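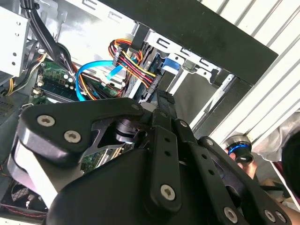
Inside an open desktop computer: the motherboard, a blue SATA cable and the wiring near the drive bay.

Delegation visits the Tremley computer refurbishment center
Dec 23, 2022

Members of the Ivness Adult Education Service visited the Tremley refurbishment center last week to see how used office computers are prepared for a second life in classrooms and public reading rooms. The delegation was led by Ebere Ojo, head of learning resources, and was received by the center's manager, Nele Reinholz.

The center takes in desktop computers from public offices and local firms. In the year to the end of November it passed on 622 machines. Another 39 were set aside for parts.

The tour began in the receiving room, where each computer is given a number and a paper job sheet that stays with it until it leaves the building. Visitors then moved to the workshop. Botond Jakab, senior technician, opened a desktop case and explained the order in which the inside is checked. Data cables are looked at first, at both ends, followed by the power wiring and its connectors. Memory modules are taken out and put back before any test is run. Mr. Jakab noted that a poorly seated module is among the most common faults the workshop records, and one of the cheapest to put right.

Particular attention was given to the drives. All drives are erased before reuse, and those that fail the process are removed and destroyed on site. Ms. Ojo asked how donors are informed of the result. She was shown the certificate issued for each batch, which lists every drive by serial number.

Cable routing was also discussed. The workshop asks its trainees to keep wires clear of the fans and to leave enough slack for the next person who opens the case – a point that several members of the delegation, who maintain older machines themselves, were glad to hear.

The visit closed with a meeting on training places. The center will accept 2 learners from Ivness in the spring, each for a period of eight weeks. Iraklis Psarras will coordinate applications on behalf of the Service. Course tutors who wish to recommend a learner should contact his office.

The Service thanks Ms. Reinholz and her staff for their time.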